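Town's furniture swap runs short of takers for brown wood

26/05/2019

ILTARI – The spring furniture swap closed its doors at four in the afternoon with more furniture in the hall than it had opened with, a result the organizers are calling a strong turnout.

In one sense they are right. People turned out strongly to get rid of things. They arrived with trailers, with roof racks, and in one case with a wheelbarrow that was later claimed by somebody else and had to be chased across Skorkis Street. Taking things home was less popular.

The rules of the swap have not changed in eight years. You bring a piece, you get a paper ticket, and the ticket entitles you to leave with a piece of similar size. The rules do not say you have to use the ticket. By noon the bowl at the exit held a thick layer of tickets handed back by residents who had decided that an empty corner was a fair trade for a sideboard.

Oana Husar, who runs the swap, said the trouble was the color brown.

"Anything painted goes by ten," she said. "Anything white goes by ten. If it's brown and it was somebody's aunt's, we're going to be looking at it until closing."

This year there were a great many aunts. The hall took in 70 pieces, nearly all of them storage: cabinets, cupboards, bureaus, chests, and a corner unit in two halves that turned up in two different cars and were never introduced. A dining table seating 13 was brought in by a family who said they had bought it for the gatherings they planned to have. It was admired all day. Children ate their sandwiches under it.

Small pieces did better than large ones, as they do every year. Bedside cabinets and cube units were put up on tables where people could see into them, and a few drew actual competition. Two men wanted the same nightstand and settled it by each insisting, for several minutes, that the other should have it. A woman standing behind them took it.

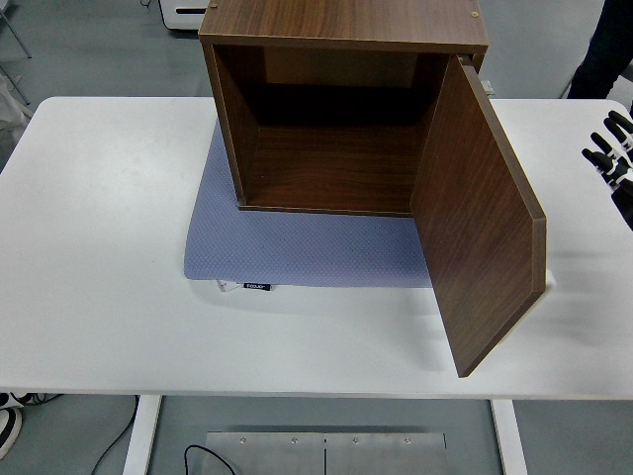 Floarea Jitaru said the town had it backward, and that a cabinet with a decent door and a couple of honest screws in it would outlast three of the flat boxes people drive to Toivonen to buy. She had raised children out of brown furniture, she said, and none of them had complained about the finish. Asked whether she would be taking anything home, she said she had no room, on account of the furniture.

The swap does have its defenders among the young. Esi Laryea, 20, moved into her first apartment above the Evis bakery this month and furnished most of it in under an hour. She left with a bookcase, a desk and a lamp that nobody had signed in, having been given a handful of surrendered tickets by strangers who seemed relieved to see them used.

"I keep waiting for somebody to ask for it back," she said. So far there has been no sign of this.

What to do with the leftovers is now a matter for the town, which would prefer that it weren't. Last year's remainder went into the basement of the old school on the understanding that it would stay there for a few weeks. It is still there. It was briefly proposed that those pieces be brought out and entered in this year's swap, until it was pointed out that many of them had come in through the swap in the first place, and that at least one wardrobe had now been donated on three occasions by three households.

Yannick Cordier of the parks office, which was handed the basement along with the benches and the duck pond, has suggested a limit of one piece per household and a rule that anyone who brings a wardrobe has to wait with it until it is gone. The second part drew applause from people who had brought chairs.

A dealer from out of town, Siyabonga Shezi, walked the hall twice with a flashlight and bought nothing, the swap not being a sale. He did say that brown wood would come back into fashion. He would not be drawn on a date. He said he had been telling his wife the same thing since they rented the second storage unit, and that she had stopped asking as well.

The organizers plan to leave the hall open for one more morning this month, with no tickets needed and no similar size required. Residents may take whatever they can carry. The dining table will need four people and possibly the removal of a door.

Drop-offs will not be accepted. A notice saying so was taped to the entrance shortly after closing, and by the time the lights were out a small chest of drawers had been left underneath it, with a note in the top drawer giving its history and asking that it go to a good home.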